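We use cookies to keep this site working and to remember your settings. Accept all | Manage choices

Two-arm bottle cell: questions we keep getting

Put together by Skye Cairns, with corrections from Priya Ambrose. Last changed May 22, 2026. Will be tidied up when there's time.

Which cell is this for?
The Nendum table. Two black arms facing each other across a wood top, bottles and a tray. Not the Braka line, that has its own page and a different controller, so please don't copy settings over.

What order do I switch things on?
Controller first. Then left arm, then right arm. Wait for each one to finish homing before you touch the next. If you start both together the second one sometimes drops off the network and you'll have to do it all again anyway.

It says "home not found" on the left arm. Now what?
Power off, move the arm by hand so it's out over the table and not folded back on itself, power on. Works nearly every time. If it doesn't, check the plug at the base. If it still doesn't, Teodor.

How far should the grippers open?
70 on the screen for bottles. 100 is full open and you only want that for cleaning or changing fingers. Left at 100 they clip the next bottle along.

Bottles keep slipping. Turn the force up?
No. Wipe the fingers first. Dry cloth, then a damp one, then dry again. Slipping is grease or label glue, far more often than force. If you've cleaned them and it still slips, look at the finger tips for wear, both sides, and change them as a pair.

Where do the finger screws go?
Two per finger. Short ones at the tip end, long ones at the back. Mixing them up is how we lost the thread on the old right gripper. Hand tight, then a quarter turn. Spares are in the Ullen box, top drawer.

How do I teach the pick points again?
Slow mode. Bottle stood on its mark, arm down over it, close, lift a little, look at it from the side. If it hangs crooked the point is off, so open, nudge, try again. Save under a new name!! Dolores spent an afternoon putting back points that somebody had saved over.

A slight tilt is fine for dropping into a container. Not fine for standing bottles back up on the table.

Do I have to re-teach when the container is swapped?
Yes, the drop point at least. Anything with a high side or a raised corner needs checking from low down, at table height. From the top view you can't judge the rim at all. Run it once with no bottle, slow, hand on the stop.

Can I move the bottles closer together?
Leave room for a finger on each side. They don't have to be in a straight line, the points are seperate for each bottle.

Cables?
Look at them every morning. There should be a loose loop at the wrist, enough that it never goes tight when the joint turns right round. Nothing tied flat to the forearm. If a loop has slid down and is touching the wood, redo the tie further up.

And the rails?
Check the corner brackets once a month, hex key, snug and no more. Also the arm mounting plates. A plate that's worked loose looks exactly like bad teaching and you'll waste a day on it.

What do I clean the table top with?
Damp cloth, no solvent. The Đỗ cleaner is for the metal parts only, it lifts the finish on wood.

When's the next full service?
September. Xiomara Hutchins has the list, add to it if somthing is bothering you. Grease and belts get done then, please dont open the joints yourself before that.

What should it look like when it's running?
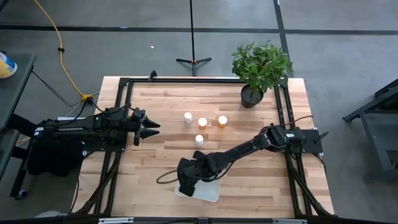
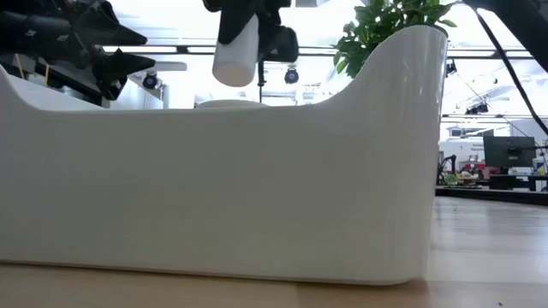
Nendum table, both arms. First: overhead, four bottles standing, left gripper open. Second: low down at the white bin, cylinder held over it.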